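件名:手持ちグリッパで教示した「吊り物をスタンドに掛ける」動作が、アームで再現されない
19/08/2018
記入:Pastmont 検証担当

状態:対応中(Daltedell 側では「回答済み」になっていたため、当方で再オープン)
対象:Daltedell 製の手持ち教示グリッパ、および収録ソフト Rinano
比較対象:Szulc(遠隔操作用のアーム一式)

症状

手持ちグリッパで人が作業してみせ、その記録から学習させた動作をアームに実行させると、ストラップの輪がスタンドの棒に入る前に指が開く。吊り物は棒の手前に落ちるか、台座の輪に半分乗った形で止まる。掴むところまではうまくいく。持ち上げもほぼ問題ない。最後の、棒の先に輪を通して放すところだけが崩れる。

収録した教示は1617件。営業資料には「少数の教示で十分」とあったので、件数だけならとうに足りているはずだと考えている。失敗は試行の約4割で、しかも失敗の仕方がよく似ている。教示のばらつきや作業者の癖が原因なら、もっと散らばった失敗になるのではないか。この点は最初の問い合わせにも書いたが、回答では触れられなかった。

最初の回答と、それに対する当方の見解

サポートからの回答は要約すると次の内容だった。

・教示の多様性が不足している可能性がある。スタンドの位置を変えて追加収録してほしい。
・白い作業面は特徴点が乏しく、手先の位置推定が不安定になりやすい。
・作業者の動きが速すぎる可能性がある。

三つとも、ログを見なくても書ける。実際、添付した収録ファイルは回答の時点で開かれた形跡がなかった(共有フォルダの閲覧履歴による。見ていたのなら申し訳ないが、それなら中身について一言ほしかった)。

とはいえ反論だけしていても直らないので、順に潰すことにした。以下はその記録。途中で当方の見立てが外れた箇所も消さずに残す。

確認その一 スタンドの位置

棒の立っている位置を、台の手前寄り、奥寄り、左右に振って、それぞれで実行。失敗の出方は変わらない。奥に置いたときに少し成功が増えたように見えたが、同じ条件でやり直すと元に戻った。偶然とみる。

教示の側も調べた。収録時のスタンドの位置を一覧にすると、作業面の使える範囲をおおむね覆っている。特定の場所に偏っているなら「多様性の不足」という説明も聞けるのだが、そういう分布にはなっていない。

追加収録は行わない。原因がわからないまま件数を足すと、後で悪い記録を取り除くのが面倒になる。以前、別の作業でこれをやって、どの日の記録から使えるのかわからなくなった。同じことを繰り返すつもりはない。

確認その二 手先の位置推定

作業面が白くて模様に乏しいという指摘は、一般論としてはわかる。ただ、当方の作業面は新品ではなく、汚れもこすれもある。視野の奥には棚や机や箱もあって、手掛かりがまったくない環境とは思えない。

手先を決まった点に置き、持ち上げて作業をひと通り行い、元の点に戻す、という往復を繰り返した。戻ったときの推定位置のずれは小さかった。少なくとも、輪が棒に入らないほどの量ではない。吊り物を高く上げたときは視野の一部が布で隠れるので、そこは怪しいと見ていたのだが、隠れている間も軌跡は飛ばなかった。

この項目については、当方も途中まで Daltedell の説明に引きずられていた。作業面に模様入りのシートを敷く案まで出て、材料を探しかけた。先に往復の試験をしておけば要らない手間だった。

注意。Rinano の画面に出る「追跡品質:良好」の表示は判断材料にしていない。カメラを手で覆っても、しばらく「良好」のままだった。何を見て良好と言っているのか、仕様を教えてほしい。この質問は前回も出している。

確認その三 作業者の速さ

速さの指摘を受けて、意識してゆっくり掛けた教示だけを選び、それだけで学習し直した。失敗は減った。減ったので、いったんは「速さが原因」と記録しかけた。

だが中身を見ると、指を開く位置のずれが小さくなっただけで、なくなってはいない。ゆっくり動けばずれの距離が縮む。つまり、時間のずれが距離に化けているだけではないか。そう考えると、失敗の仕方がそろっていることも説明がつく。

速さは作業者の問題として片づけられていたが、この作業を極端にゆっくりやるのはそもそも不自然だ。ストラップは垂れて揺れるので、手を止めかけるとかえって輪の向きが変わる。人がふだんの速さで見せた動作を記録できるというのが手持ち式の売りだったはずで、そこを「もっとゆっくり」と言われるなら、遠隔操作と比べてどこが良いのかという話になる。

確認その四 遠隔操作との比較

Szulc を使い、同じ吊り物、同じスタンドで教示を取った。操作は手持ちよりずっとやりにくい。棒の先と輪の前後関係がつかみづらく、慣れた作業者でも掛け直しが多い。収録に時間がかかるので、件数は比べものにならないほど少ない。

それでも、学習後の動作で「棒の手前で指が開く」失敗は出なかった。別の失敗は出る。輪の縁を棒に当てたまま押し続ける、掛けたあと指がストラップを離しきらずに引き戻す、など。全体の成功率で勝っているとは言わない。ただ、問題にしている失敗だけが見当たらない。

この結果をもって「だから遠隔操作のほうが良い」と書くつもりもない。Szulc の営業ならそう書くだろうが、件数も作業者の慣れも違うので、公平な比較にはならない。当方が知りたいのは、同じ作業で手持ち側だけに出る失敗があるかどうかで、それはあった。

確認その五 指の開閉と映像の時刻

Rinano の出力には、映像の時刻と、指の開き幅の時刻が別々に入っている。説明書には「自動的に同期される」とだけ書かれている。方法の記載はない。

試験は単純なものにした。グリッパを固定し、指を閉じた状態から勢いよく開く。映像で指が動き始めたコマと、開き幅の数値が変わり始めた時刻を比べる。

結果、開き幅のほうが映像より早く記録されている。ずれは9コマ。起動し直しても、収録を長くしても同じ値だった。少しずつ広がるずれではなく、最初から付いている一定のずれである。

手持ちグリッパは2台あり、もう一方でも同じ試験をした。こちらは映像と開き幅がそろっていた。つまり、個体か、その個体に結びついた設定のどちらかになる。

ここまで来ると話はかなり単純で、ずれのある個体で取った教示では、輪がまだ棒に届いていない映像に「指を開く」という値が付いている。それを学習したアームが棒の手前で指を開くのは、教えられたとおりに動いているとも言える。どちらの個体で取ったかは収録ファイルの中に残っていたので、件ごとに分けられる。これが残っていなかったら全部やり直しだった。

設定ファイルの調査

Rinano の設定を個体ごとに比べた。時刻の補正値を入れる欄があり、ずれのない個体では空欄、ずれのある個体では値が入っていた。当方では誰もこの欄を編集していない。というより、説明書に欄の存在が書かれていないので、編集しようがない。

考えられる経路は、出荷時の調整値がそのまま残った、収録ソフトの更新で意味が変わった、のどちらか。更新履歴には「同期処理の改善」とある。改善の中身は書かれていない。更新の前に取った教示でも同じ試験ができればよいのだが、前の版の導入ファイルが配布ページから消えていて入手できなかった。提供を求める。

値を空欄にして再試験。映像と開き幅はそろった。収録を止めて起動し直すと、補正値がまた元に戻っている。画面から消しても保存されないらしい。設定ファイルを直接書き換え、書き込み禁止にすると保つ。こんな方法を正式な手順にしたくはない。

Daltedell からの二度目の回答

「該当の欄は内部用であり、通常は変更不要です。最新版での再現をご確認ください」とのこと。

再現は最新版で確認している。最初の問い合わせにも版の情報を添えた。内部用の欄に入った値で利用者の記録が狂うのなら、内部用であることは説明にならない。

また「多少の時刻のずれは学習側で吸収されることが多い」とも書かれていた。吸収されることはあるのかもしれないが、今回はされていない。物を置くだけの作業なら、少し早く指が開いても机の上に落ちて成功に見える。棒に輪を掛ける作業ではそうはいかない。社内でこれまで成功として扱ってきた別の作業も、単にずれが見えにくかっただけかもしれず、そちらの見直しが必要になった。この分の手間は当方としてはかなり痛い。

再収録

補正値を固定した個体で教示を取り直し始めた。作業の手順は前と変えていない。吊り物のストラップを掴み、スタンドの上まで運び、輪を棒の先に通して放す。手順を同時に変えると、直ったのが時刻のおかげかどうか判断できなくなる。

あわせて、次を収録のたびに行う。

・始めと終わりに、指を勢いよく開閉する動作を入れる。後からずれを測るため。
・グリッパの個体番号を作業記録にも書く。
・設定ファイルの控えを収録ファイルと同じ場所に置く。
・失敗した教示もその場では消さない。消すかどうかは再生を見てから決める。

作業面と、その奥の棚や机のあたり。

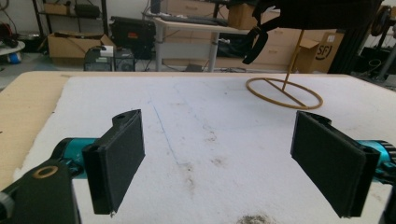
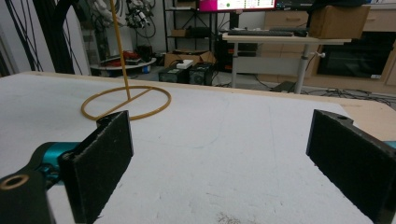
旧記録の救済については、ずれのある個体の分だけ開き幅の時刻をずらして学習し直す方法を試している。途中までの結果では、棒の手前で開く失敗は目に見えて減った。ただし、成功したと言い切るには早い。補正した記録と取り直した記録を混ぜると、また原因が見えにくくなるので、当面は別々に学習させて比べる。

補正にも難点がある。収録の終わりで映像と開き幅の長さが合わなくなり、端を切り落とす必要がある。放した直後に止めてしまった教示では、その切り落とした部分に肝心の「放したあと」が含まれる。指を引くところが消えると、掛けたあとに指が残る動作を覚えるおそれがある。作業者には、放したあともしばらく手を引き続けてから収録を止めるよう伝えた。以前の手順書には「掛かったらすぐ止める」と書いてあり、これは当方の書き方が悪かった。

もう一点、吊り物の揺れについて。時刻をそろえても、運ぶ途中で大きく揺れた場合は輪の向きが定まらず、棒の先をかすめて外れる。これは時刻のずれとは別の失敗なので、この件には含めない。別の件として起票する。混ぜて報告すると、また「教示の多様性」の話に戻されるのは目に見えている。

Daltedell への要求

・補正値の欄の意味、単位、符号の説明。当方は試験から推測しているだけで、符号は一度取り違えた。
・該当個体にこの値が入った経緯。出荷時の調整記録があるなら、その写し。
・画面から消した値が起動時に戻る件の修正。仕様だと言うなら、仕様の文書。
・更新前の Rinano の導入ファイル。
・「追跡品質」の判定基準。
・同じ補正値が入っている個体がほかの利用者にもあるのかどうか。他社の情報は出せないという返答は想定しているが、少なくとも該当者への通知はしてほしい。

個体の交換も提案されたが、いまは応じない。交換品が正常でも原因はわからず、こちらの手元から証拠がなくなるだけになる。調査が済んだら返送する。

未解決の点

ずれのある個体で取った教示でも、成功している試行が相当数ある理由が説明しきれていない。学習側が映像から棒の近さを見て補っている、という説が社内で出ているが、確かめてはいない。そうだとすれば、ゆっくりした教示だけで失敗が減ったこととは合う。合うというだけで、それ以上のことは言えない。

それから、起動時の機器の認識順によって補正値の割り当てが入れ替わるかどうか。両方の個体を同時につないだときに一度だけ、そろっているはずの個体にずれが出たように見えた。記録を取っていなかったので再現待ち。それまでは、つなぐのは片方だけにする。両手で行う教示の予定があったが、こちらも保留とした。

本件は、上の要求への回答がそろうまで閉じないこと。先方の画面では一定期間返信がないと自動で「解決済み」に変わるので、担当者は変わる前に返信を入れておくこと。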